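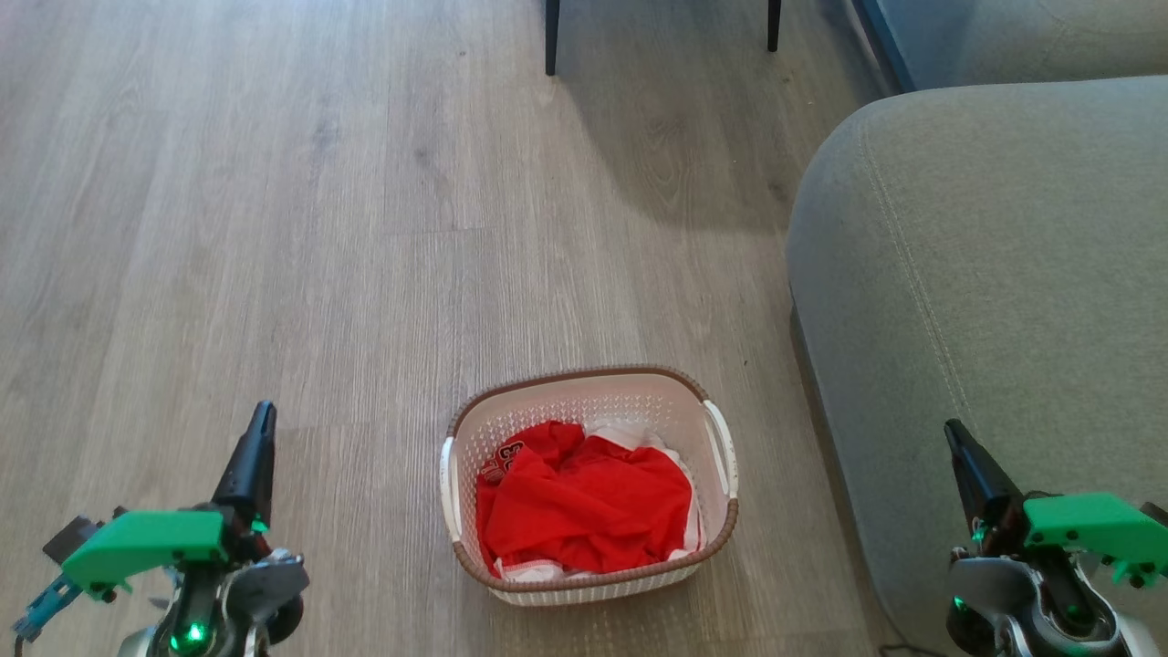
The left gripper on my Flollus robot quit letting go of things, and I've had so many messages about it since my first post that I'm putting the answers in one place. If you're new, I have a two-armed robot that I'm teaching to handle laundry in my living room in Plusville, and the trouble always came on the same kind of job: a basket with a handle at each end and a pile of slippery red clothes inside. A smooth jersey-type fabric turns out to be a great way to find a fault you didn't know you had. Updated 6/26/21.

## What exactly went wrong?

The left gripper closed on a sleeve and stayed closed. The arm kept going with its next move, so the sleeve went along, and then the whole basket came sliding over the floor toward the sofa. I hit the stop button. The software thought the fingers were open the entire time! That's the part that bugged me. A stuck gripper I can live with, but a stuck gripper that reports "open" is a safety problem.

## Was anybody hurt?

No. I did get my thumb pinched later on, and that was my own dumb fault (see the next question).

## Can I just pull the fabric out by hand?

Please don't. I tried it with the power on, the finger let go halfway, and then it closed again on me. Do it in this order:

1. Hit the stop button.
2. Hold up the arm with one hand, then switch off the arm power. The arm will drop if you don't.
3. Wait 20 seconds.
4. Back the fingers apart with the hex key, slowly.
5. Take the fabric out.

Don't go by the indicator light on the joint. Mine is a nice friendly green, and it was still green the whole time the gripper was stuck. On my setup it only tells you the joint has power.

## So what was the cause?

A set screw on the finger drive had worked loose. The motor turned, the sensor on the motor saw it turn, and the fingers stayed right where they were. Gergely Fekete spotted it from a sound clip I sent him - there's a small click just before the motor stops, and he'd heard the same click on his own unit. I had already spent 2 evenings digging through my code by then, so thank you, Gergely, and I wish I'd sent it sooner.

## Is it the printed bracket?

A lot of you guessed this one. I took both of my green brackets off and checked them for cracks and found nothing. The bracket screws were snug too. I'm not saying yours can't crack, just that mine were fine.

## How do I check mine?

Power off, then hold the motor still and wiggle the fingers. There should be almost no play. Mine moved enough that I could see it from across the room, and I still missed it for weeks. If yours moves, take the screw out, clean off the old threadlocker, put on a fresh drop, and leave it overnight. I used Kikier medium because it was in the drawer.

## Did you change anything in the software?

Yes, two things. The arm now stops if the motor current looks wrong after an "open" command, and it lifts a little and waits before any long move. Since then I've done 17 runs with the same red pile and haven't had a stuck finger. I had one false stop, and I'd much rather have that.

## What about the loose cable on the floor?

Different issue, but yes, keep cables out of the path of the basket. A dragged basket can catch one. I'm going to clip mine to the base in July when the Ankrah mounts get here.

## My gripper sticks but the screw is tight. Now what?

Then I don't know yet! Look for lint in the slide first. If it's clean, send me a sound clip and tell me which side it is.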